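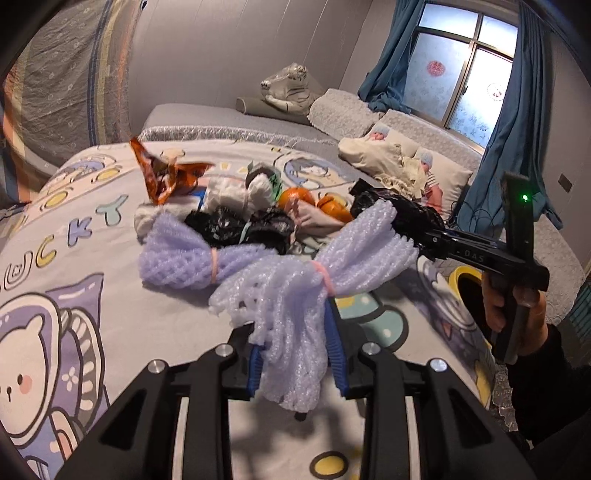

*A hand-held gripper closes on a lavender foam-net bundle on a cartoon-print bed sheet. A second gripper is in use at right. Soft, crinkled and partly hidden items are covered in Part 3 of the Kurna Code.*

**FOR RELEASE TUESDAY**

## Lundance publishes Kurna Code for hand-held gripper work in private homes

**Code of practice sets rules on consent, handling and record keeping; first audits begin in June**

Lundance, the membership body for household robotics, today published the Kurna Code, a code of practice for companies and research groups that use hand-held grippers in people's homes to record handling tasks for robot training. The code was prepared with the Mkhize Institute and the testing firm Zimidura. It is free to download and applies to all Lundance members from June.

The code has 23 rules in five parts: consent and access, operator conduct, handling of objects, records, and complaints. It replaces the guidance note that members have used until now, which dealt mainly with workshops and test kitchens and said little about bedrooms, shared rooms or rooms in use by children.

"Work of this kind takes place on someone's bed, table or floor, among things that belong to them," Lundance said in a statement. "Members have asked for one set of rules that an operator can read before going through the door, and that a household can read as well. The Kurna Code is written for both."

### Consent and access

Under Part 1, every adult who lives in the home must agree in writing before recording starts. Consent given by one adult does not cover another. The form must name the rooms to be used, and a room that is not named may not be entered with recording equipment, even to pass through. Where the layout of a home makes this impossible, the route must be agreed in advance and the equipment switched off along it.

Households may stop a session at any point without giving a reason. They then have 30 days to ask for recordings to be deleted, and the member must confirm deletion in writing.

The background of a recording is treated in the same way as its subject. Family photographs, letters, medicine labels and screens must be moved, covered or masked. Printed bedding, curtains and ordinary furnishings may remain unless the household asks otherwise.

### Operator conduct

Part 2 limits a single session to 80 minutes of recording, with a break for each operator at the midpoint. Where two operators work on the same surface, they must agree before starting who moves first, and each must keep a free hand's width between the tools except when a task calls for passing an object from one to the other.

Operators must check finger pads, linkages and pivot points before each session. A gripper with a loose pad or a damaged cap may not be used, and a repair made in the home must be logged. Children and pets must be kept out of reach of the tools while they are switched on.

### Handling soft and wrapped items

The longest section of the code, Part 3, deals with objects that change shape when gripped. It covers foam netting, plastic film, folded cloth, bags and fruit, and the mixed groups in which such things are commonly found. Members had reported that soft items were being logged in different ways by different teams, with the result that recordings could not be compared.

The code requires operators to close on a soft item slowly and to stop when the item is held. Squeezing further to improve the look of a grip is not allowed. Where a bundle is tied or banded, the operator must note whether the grip was made at the band or away from it. Items that overlap must be recorded as they lie. They may not be spread out between attempts unless the task sheet says so.

Food used in a session must be kept apart from food the household intends to eat, and must be taken away or thrown out afterward, as the household prefers.

Failed grips must be kept in the record. "A drop or a slip is a result like any other," the statement said. "We found wide agreement among members on this point – and wide differences in what they had been doing."

### Trial of the draft

Zimidura tested a draft of the code over 162 sessions in private homes. Changes made after the trial include a shorter consent form, clearer wording on shared bedrooms and the rule on banded items. A proposal to require a separate floor covering under every work area was dropped after households said they found it a nuisance. The Mkhize Institute reviewed the trial records and drafted the section on complaints.

### Audits and next steps

Audits will be carried out by Zimidura and will include a review of consent forms, tool checks and a sample of recordings. Members that do not meet the code will be given a written notice and a period in which to put matters right. Lundance will publish the names of members that have passed.

Comments on the code may be sent to the Lundance standards office. A version for sites with fixed robot arms is in preparation.

### About Lundance

Lundance represents makers, operators and researchers in household robotics. It publishes codes of practice and provides training for its members.

**Media contact:** Lundance press office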